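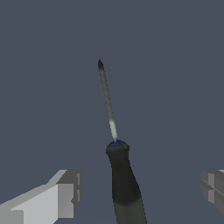

Okeckさんからは、その版なら日記の抜粋は後半の章にまとまっているはず、と先に返信をもらいました。ありがとうございます。ただ、知りたいのは抜粋の場所より訳の底本です。

ロマノフ家の皇女たちの手紙を読み始めたところで、手元の英訳は700ページほどの古書です。同じ手紙でも本によって日付が13日ずれていることがあります。どちらに合わせてメモを取ればよいでしょうか。
投稿:Storell 2021年8月

Drameck
ずれの原因は暦です。当時のロシアはユリウス暦で、20世紀は西欧の暦より13日遅れます。19世紀の手紙なら差は12日です。切り替えは1918年2月なので、それより前の手紙は原文の日付(旧暦)をそのまま書き、横に新暦を括弧で添えるのが無難です。訳者が換算済みの本もあるので、凡例を先に確認してください。底本も凡例か巻末の注に書いてあることが多いです。

Okeck
自分は全部新暦に直しています。4冊を並べて読むならそのほうが楽でした。

Nakamura
戦時中に外国の親戚へ宛てた手紙には、両方の日付が並べて書いてあるものもあります。その場合は両方写しておけば済みます。底本のことは分かりません。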